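¿Ordenar la cocina por colores?

Desconfío de quienes prometen una cocina en calma en 30 días. El método Clastano pide sacarlo todo a la mesa y quedarse con lo que combine. Lo probé en agosto y acabé echando de menos un colador feo — el único que escurría bien. 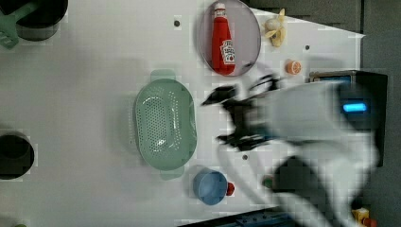

Además, el color no dice nada del uso. Un colador verde menta y un bote de kétchup rojo no pegan, y a mí me hacen falta los 2 para cenar pasta.

Sointu Sjöberg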